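演出嘉宾换人了，票还能不能退？转给亲戚的话名字怎么改？

Rosalba Carbone
发表于 2026年2月14日 星期六
分类：演出票务 / 歌手与乐队

各位好，第一次在这个版发帖，话多，先跟大家赔个不是。

我想问的是 Juston 下个月在 Leclerc 剧场那一场。去年11月公布的时候，海报上写得明明白白，特邀嘉宾是 Stultirik，两边的名字一样大，上下排着。我喜欢 Juston 没错，可是说心里话，我咬牙买票有一大半是冲着他们俩合唱那首歌去的，录音室版我听了不知道多少遍，现场版一次都没碰上过。 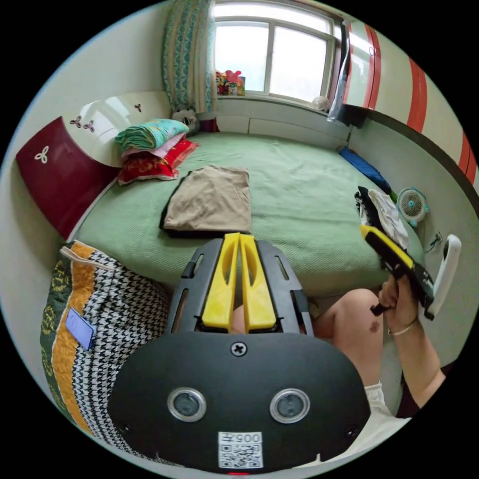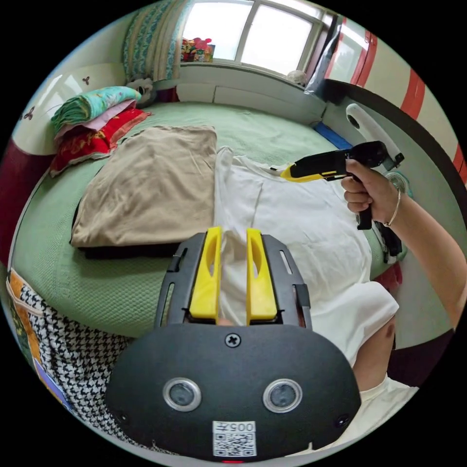
第一张左边是黑白千鸟格的靠垫，第二张床上摊着白色的衣服。

接着说票的事。我是在 Dosau 上买的，两张连座，第12排，付了2529。后来翻账单才看见票面只有2139，剩下的是服务费和一个什么“订单保障”，当时抢票手都在抖，哪里会细看，勾就勾上了。

结果上个星期，Stultirik 在自己的动态里发了一句话，说因为档期原因这几场都不参加了，祝大家玩得开心，后面跟了一个黄色的心。Juston 那边转发了，回了一个拥抱的表情，再没说别的。粉丝群里一下子炸了锅，有人说他们俩闹翻了，有人说是唱片公司的意思，还有人把两年前的采访翻出来逐字分析，我看得头都大了。我不想打听他们关系好不好，那是人家的私事，我就想知道我的票怎么办。

我给 Dosau 的客服写了信，回过来的是一封自动邮件，说“演出如期举行，嘉宾阵容以现场为准”。我又去看演出页面，Stultirik 的名字已经拿掉了，海报也换成新的，好像从来没有过这个人一样，看着怪难受的。

所以想请教有经验的朋友：

嘉宾换了，主角没换，这种情况到底能不能退？能退的话，是退票面还是连服务费一起退？那个“订单保障”管不管这个？

还有，要是退不了，我想把其中一张让给我表姐（原来要跟我一起去的朋友听说 Stultirik 不来，就不太想去了，我也不好勉强她）。可是下单的时候填了两个人的姓名，我不知道进场会不会查，改名字又要不要重新付钱。表姐其实对 Juston 不太熟，只知道他给一部电视剧唱过片尾曲，不过她人很好，说陪我去哪里都行，就当见面聊聊天。

写了这么多，谢谢看到这里的每一位！

——————

Harvey MacPherson
老会员

你好呀，看你写的就知道是真心喜欢歌的人，别着急，我慢慢说。我这些年看演出踩过的坑不少，退过票，也没退成过票，给你讲讲我的经验，具体的还是要以你订单里的条款为准，每一场的主办方写得都不一样。

先说能不能退。通常大家把演出变动分成两种，一种是取消或者改期，这个多数平台都会主动给你发通知，让你选退款还是留票；另一种是阵容变动，就比较麻烦，要看变的是谁。主角换人，一般是可以谈的。嘉宾换人，很多条款里都埋了一句“嘉宾及曲目以现场为准”，他们给你回的那封自动邮件，用的就是这一句。

不过你这一场有个地方值得争一争，就是你提到的海报。你说当时两个名字一样大，上下并排，这跟角落里写一行小字“神秘嘉宾”是很不一样的。要是宣传的时候把它当成双人演出来卖，你就可以说，你购买的内容跟现在提供的内容有实质差别。这话不一定每次都管用，但至少可以让你的信从自动回复那一堆里走出来，到一个真人手上。

所以我建议你这样做。先把旧海报找出来，页面换掉了没关系，粉丝群里肯定有人存着，最好是带发布日期的截图。再把你自己的订单确认邮件找出来，仔细看一看标题。有时候邮件标题里写的是“某某与某某”，那就太好了，那是他们自己发给你的白纸黑字，想改也改不了。我有一次就是靠邮件标题把钱要回来的，那场是一支老乐队，换了鼓手又换了主唱，到最后台上只剩贝斯手是原来的，我到现在想起来都觉得又好笑又心酸。

然后再给客服写信，不要在原来那封自动邮件下面回，另开一封。开头第一句就写订单号和你要什么，比如“申请全额退款，理由为宣传阵容与实际阵容不符”，感情的部分放到后面，或者不放。我知道这很难，我自己每次写投诉信都忍不住要从我第一次听这个歌手的那个下午写起，写了两页还没写到退票，哈哈。附件把海报截图、订单邮件和嘉宾本人的声明都放上。最后写一句希望在哪一天之前得到书面答复，日子要写明白，不要写“尽快”。

关于钱，你要有个心理准备。你付的2529里面，票面2139，这一部分是主办方的，谈下来的话多半退的就是这部分。服务费是平台收的，平台往往说服务已经完成了，所以不退。你可以照着全额去要，但如果人家只肯退票面，你自己先想好接不接受，免得电话里一下子被问住。

“订单保障”那一项，我没有买过 Dosau 的，不敢乱讲。我在别家买过类似的，保的是你本人生病、交通出了问题这一类，阵容变动都不在里面。你把那份说明下载下来，直接搜“阵容”和“嘉宾”，搜不到就基本上不用指望它了。

再多嘴一句，不要因为生气就跑到 Stultirik 的动态下面去留言要说法。档期的事情外人真的看不清楚，一个拥抱的表情、一颗黄色的心，大家能解读出一部连续剧来。我追过的人里，有两位当年被传得水火不容，后来一起上台，抱着吉他笑成一团，粉丝吵了那么久，倒是当事人什么事都没有。你说不想打听人家的私事，我觉得这个态度特别好。

祝你顺利！有了结果回来说一声，后面的人也用得上。

——————

橘子皮晒干了

退不了的，别费劲了，我那场也是换嘉宾，客服就一句话来回说。最后去了，还挺好看的。

——————

南窗听雨

楼上两位都说了退票，我来说说改名字这一块吧，我去年帮妈妈换过一次，流程还记得。

你先登录，到“我的订单”里面看那张票旁边有没有“更换观演人”几个字。有的话就简单了，点进去填你表姐的姓名和证件后几位，提交以后会给你和她各发一封确认信，两边都要点同意才算数。我妈妈那次就是卡在这一步，她的邮箱密码早就忘了，信进了垃圾箱，我们两个对着手机折腾了一晚上，饭都凉了。所以麻烦你提醒表姐看一下垃圾邮件。

要是没有那几个字，就说明这场是主办方自己管实名，平台改不了，要写信给剧场的票务。剧场那边一般比平台好说话，毕竟是真的有人坐在窗口里面的。你可以打电话问 Leclerc 剧场票务窗口，演出日以外的下午打比较容易接通，我每次都是那个时候打。

改名字要不要钱，我那次没有收，但是有截止时间，过了就一律不给改，所以你要早一点决定。这里有一个地方要小心：如果你正在申请退票，就先不要改名字。改了名字，系统里会变成一张新票，到时候客服可能会说你已经接受了现在的安排，说不清楚的。先等退票有了答复，再看截止时间还剩多久，安排好先后。要是截止时间很近了，就在给客服的信里顺便写明，你换观演人只是为了不浪费座位，不代表放弃退款的要求。

进场查不查，我只能说有时候查有时候不查。我看过的场子，有一次门口排得很长，保安只扫码就放人了；也有一次挨个看证件，前面一对情侣名字对不上，站在旁边打了好久电话，后来有没有进去我也不知道。为了看演出那天心情好，还是改好了踏实。

另外一点小私心。如果最后退不掉，你跟表姐一起去，可以提前给她听几首，不用多，挑快歌和慢歌各来一点。我妈妈去之前一首都不会，我在厨房给她放了几天，到了现场她居然比我先唱出来，回来的路上还问我这个歌手结婚没有。合唱那首没有 Stultirik 的部分，说不定他会让全场观众来唱，我看过别的歌手这么做，唱得乱七八糟的，可是特别感人，我旁边一个大个子男生哭得比谁都厉害。

——————

Rosalba Carbone
补充回复

谢谢大家，一口气看完，心里舒服多了！

Harvey MacPherson 说的邮件标题我马上去翻了，写的是“Juston 与 Stultirik”，中间真的有个“与”字，我高兴得差点叫出来。旧海报也在群里问到了，有位姐姐存了原图，连发布那天的页面都有。信我今天晚上写，保证第一句就写订单号，不从我第一次听他唱歌写起（虽然真的很想写）。

名字先不改，听南窗听雨的，等客服回信。我看了一下订单，旁边有“更换观演人”，截止时间是演出前一个星期，还来得及。表姐那边我已经叫她去看垃圾邮件了，她说里面有好多东西，正在一封一封地清。

橘子皮晒干了的那句“还挺好看的”我也收下啦，能不能问一下你看的是哪一场？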